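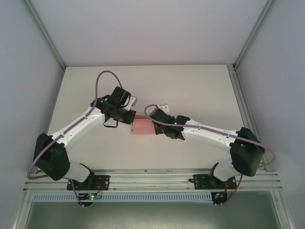
Figure 3. Two robot arms over a white work surface, with a small pink block between them.

3.2 Where guests said they'd stay again

I went into this part of the study expecting price to win, and I was wrong! We had 562 usable replies from people who'd come to Prindton for a conference, and what they kept bringing up was the walk (how long it took, whether it was uphill, whether there was anywhere to get coffee on the way). Kylie Hinds did the coding with me, and we sorted the comments by how far each hotel was from the venue.

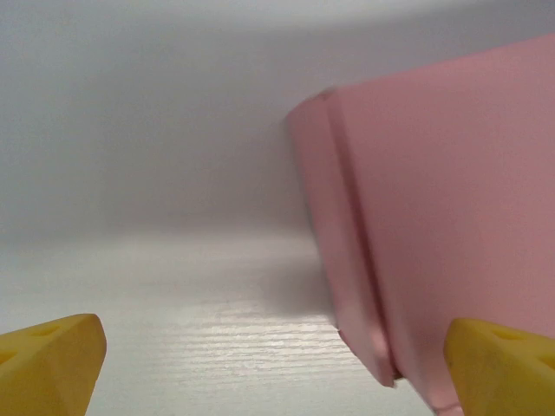
Guests at the Tremby, a 12 minute walk away, grumbled far more than I'd have guessed, even though the rooms are bigger and breakfast is included. The Bălan is 3 minutes from the door and its rooms are tiny, yet people forgave it almost everything – thin walls, slow elevator, the lot. Nii Kpodo wondered if the weather in April had something to do with it, and I think he may well be right, so we ask about rain in the second survey (Section 4).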